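Keeping the Belts Turning: A Conversation on Repair Services in Lallbridge

The Lallbridge Office of Small Business Services has published a series of interviews with owners of long-established local firms. For this installment, staff met with the owner of Gilovus, a sewing machine and small appliance repair shop that has operated on the same street for 25 years. At the owner's request, the interview is published under the name of the business only.

The shop opens at 8 a.m., and on the morning of the visit there were customers at the counter before the interview could begin. The owner attended to them first. "Most people bring a machine in with an apology," the owner said. "They have had it in a closet and they feel they should have come sooner. I tell them to put it on the counter and we will have a look."

Gilovus began as a repair counter at the back of a fabric store. When the fabric store closed, the owner took over the lease and kept the counter where it was. Household sewing machines remain the larger part of the work. Vacuum cleaners, mixers and fans make up the remainder, and demand for these rises in April, when residents clear out garages and spare rooms.

Asked how an estimate is prepared, the owner explained that the shop charges a fixed inspection fee and applies it to the bill if the customer goes ahead. "I will not give a price over the telephone. A person tells me the motor has gone, and it may be a switch. I would be guessing with their money."

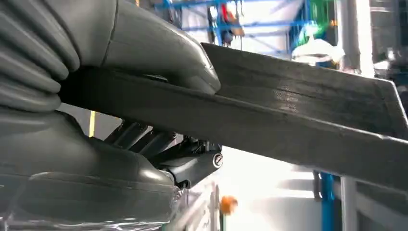

Parts supply was the subject to which the owner returned most often during the interview. Older machines are frequently sound, but the small items that wear out are no longer stocked by general suppliers, and the shop now orders through Cosidik, a regional distributor, with a wait of 3 weeks for some lines. Rubber and flexible parts cause the most difficulty, among them drive belts, foot pads and ribbed sleeves with thick, rounded folds that stack one against the next. "Metal I can clean, and metal I can often straighten," the owner said. "Rubber gets old in the drawer whether you use it or not. I have thrown away parts that were never out of the packet."

The shop employs two technicians, both trained on the premises. The owner described the first months as slow by design. New staff begin by cleaning and oiling, and they keep a written record of every machine they open. "They want to get to the motor. I want them to learn what a clean machine sounds like."

The interview also addressed the Hordiienko Repair Grant, under which eligible households may recover part of the cost of a repair. The owner supported the grant but considered the form too long. "An older customer stands at my counter with two pages to fill in, and there is a line behind her. We end up doing it together." The Office has noted this comment and will consider it when the form is next revised.

On the future of the business, the owner was reserved. The lease has been renewed, and one of the technicians has expressed interest in taking on the shop at a later date. No terms have been discussed. "I still like opening the covers," the owner said. "I have no plans beyond that."

Residents who wish to apply for the Hordiienko Repair Grant may collect a form from the Office or from any participating shop. Receipts must be kept and submitted with the completed application.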